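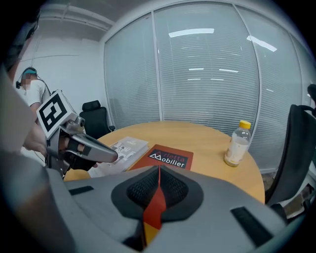 On Monday, February 10, 2020, a list member wrote:

> Does anyone still keep paper furniture catalogs? We are a small office (11 desks) and we have run out of shelf for them. I would like to throw out the whole lot and just look things up online, but the woman who orders our chairs nearly cried when I brought it up. Also, we need a new table for the meeting room, and half of us want a round one and half want a rectangle. If you have lived with a round table for a while, please tell me what you think of it. Our room is narrow, with the door on one of the short sides.

Oh, I have so much to say about both of these, so please get yourself a coffee first!

Catalogs. Yes, we keep them, and I'm on the side of the woman who orders your chairs. At Makus we have a round table in a pale, honey-colored wood, and the catalogs end up on it sooner or later whether anybody plans it or not. There's the thick white and gray one with the small photographs on its cover, and there's the red Arietta Mobilier brochure with the black label, and they tend to lie half on top of each other. I used to tidy them away every evening. I gave that up in January and I've been a calmer person for it.

What paper does for us is get people talking. When I send a link around to the office, I get back a thumbs up from two people and silence from everybody else. When I leave a catalog open on the table, folks stop on their way past, flip a few pages, and tell me they hate the legs on something. I need to know that before I order, and I have never once gotten it out of a link. Last fall I had my heart set on a Fivar cabinet, and somebody turning pages over lunch found the one on page 87, which had the same doors and was narrow enough to go beside the window. We bought that one and I'm looking at it as I type.

That said, you can't keep them all, and I do sympathize about the shelf. My own system, if you can call it that:

Keep the newest one from each company and let the old one go the same day the new one comes in. Don't put it in a "maybe" pile. I had a maybe pile at my last job and it got so tall we used it to hold up a fan.

Thin brochures go in a magazine box with the spines facing in, so you can pull them out by the corner. Thick ones lie flat, because standing up they slump and the covers curl.

Write on them! Circle things, put your initials, stick a note on the page with the measurement of your actual wall. Price lists I keep in a separate folder, with the month on the front in big letters, and I still call before I believe any of them. (Demirtaş sent us a very handsome one that was out of date before we had finished reading it. They were lovely about it on the phone.)

Now, the table. I like round very much for talking. People sit closer, there's no head of the table to fuss over, and with no corners I have stopped bruising my hip. For spreading out big catalogs it's a little less handy. A thick one laid at an angle takes up more of a round top than you'd expect, and if you put a brochure beside it they start to overlap and creep toward the middle. We manage fine, but if your meetings involve a lot of paper you'll feel it.

In a narrow room, though, I would think hard. You say your door is on a short side, and a rectangle may simply leave you more floor to walk on. Cut your circle out of brown wrapping paper, lay it on the floor, put the chairs around it, and have everybody sit down and get up again. We did this with 2 sizes and the bigger one was out of the running in a minute — we couldn't pull the chairs back at all.

A pale top does show coffee rings, I should add. We wipe ours down at the end of the day and keep coasters in the middle, and the coasters mostly get used.

Does anybody here have a table from Korness, the kind with the center pedestal? I'd love to know whether it wobbles when someone leans on the edge, and I'd be glad to hear back from the original poster once the chair lady has had her say.

Warm wishes from all of us at Makus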